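Notebook, Pustgate bench
November, after lunch

Picking up where I left off, which was in a bad mood. The Bernum mask was drifting again this morning and I'd convinced myself it was the new weights, so I rolled back to the old ones, watched it drift in exactly the same way, and lost most of the time before lunch to that. Old weights are back in the old folder. New weights are live. If anyone pulled the branch while I was mucking about, pull it again, sorry!

The question for the week is still the same one: can the policy tell from the wrist view alone that the cutter has gone far enough into the dough? We have been doing it on motor current up to now, and current is fine with fresh dough and useless with dough that's been sitting out, because the stiff stuff pushes back early and the arm thinks it's hit the table. (Odden have been very polite about this in their emails. They want to try the press step on their own bench and I don't want to hand over something that stops halfway down every time the lid's been left off the tub.)

So the idea was to drop current as the stopping signal and use colour. The dough is red, the cutter is steel, the board is white, and you couldn't ask for an easier set of colours. Bernum gives us a dough mask, we fit an ellipse to the near rim of the cutter, and then we look at how much red we're getting inside the ellipse compared with how much dark wall. As the ring sinks, the wall gets shorter and the red comes up to meet the rim. When the ratio stops changing, stop pressing. That's the whole method, it fits in one short function, and I was pretty pleased with it on the whiteboard.

Labelled set is at 2436 frames now, all from the wrist cameras, with the dough and the rim outlined by hand. I did the last batch myself with a cup of tea going cold beside me, and my outlining gets visibly worse towards the end. Should redo those before anyone trusts a number that comes out of them. Training is queued on the De Bruijn cluster and was still queued when I last looked — somebody has a very large job in there, and good luck to them. 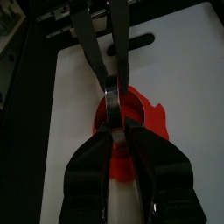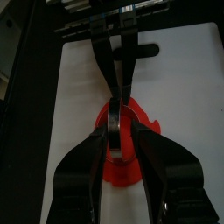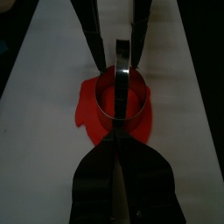
The rim fit is where it falls over, and it falls over on the handle. I'd been treating the cutter as a ring. It's a ring with a flat steel band arched over the top of it, and from a lot of wrist angles that band is the brightest and straightest edge going. In the last of the three there's a white highlight on the strip just above the back rim, and the edge finder loves it. Grabs it every time, decides it belongs to the rim, and pulls the ellipse up and back until it's taller than it should be. Then the red inside the ellipse comes out too small, the ratio never settles, and the arm goes on pushing until the safety limit trips. The first view is worse, with the metal showing up as a narrow upright strip between the fingers. A fit that's hunting for an oval hasn't got much to go on there. I had a go at fitting it by hand and wasn't happy with mine either.

Things I tried, in the order I tried them:

Turned the exposure down on both wrist cameras. Helped the highlight, wrecked the dark side of the cutter wall. The fingers are matte black and so is half the background, so once the wall goes dark it just melts into them. Put it back.

Masked out our own fingers before doing the fit. Should've done this ages ago. The two near fingers always sit in the same part of the view, so it's a fixed mask and costs nothing. It also gets rid of the little screw head on the right one, which had been turning up as a very confident bright blob in the edge map. I'd been blaming the cutter for that!

Masked the other arm's fingers too, from the kinematics. Sort of works. The calibration between arms is off by enough that the mask leaves a sliver of finger showing down one side, and the sliver is a nice long straight edge, so I've swapped one problem for a smaller version of itself. Needs the calibration redone and I didn't have the patience for it today.

Told the fit that the handle exists. Best of the lot. Two shapes now, an ellipse and a band, and an edge point has to belong to one or the other. Slower, but still quick enough to run between press steps.

With the fixed mask and the two-shape fit on together I ran 9 presses with dough that had been out of the tub since morning tea. Three stopped early, and the others went down to the board and cut clean, which I checked by lifting the piece out with a palette knife and having a look at the underside. Of the three, 2 were the fit losing the back rim behind the other arm's fingertip. The last one I can't explain. The ratio went flat as if the ring had bottomed out, and when I peeled it back there was a good thick layer of dough left under it. Might be that the dough was doming up inside the ring, so the red reached the rim before the steel reached the board? I'd believe that. It would mean the signal is measuring the wrong thing whenever the dough is thick, and I'd rather know now than after Odden have set up a bench for it.

Didn't rerun it on fresh dough. Must do that, even though I expect it to be boring, because all of today's numbers are for the stiff stuff and it would be silly to fix one end and break the other.

Other bits while I remember:

The board wants a wipe between runs. Red smears on white get picked up by Bernum as dough and the mask grows little islands. I've put a minimum area on it for now but a cloth is cheaper.

Both arms are too polite with each other at the start of a press. They both wait for the other one to have hold of the cutter and there's a long pause where nothing moves. It isn't dangerous, only irritating to watch. I think it's a flag that's being cleared in the wrong place — look in the handover code, near the bottom.

I've left the current signal in as a backstop. Colour decides when to stop, current only gets a say if it goes really high. Please don't take it out to tidy up.

Tomorrow: calibration between arms first, before anything else, then fresh dough, then a thick slab on purpose to see if I can get the doming thing to happen again. Dough's in the tub with the lid on properly.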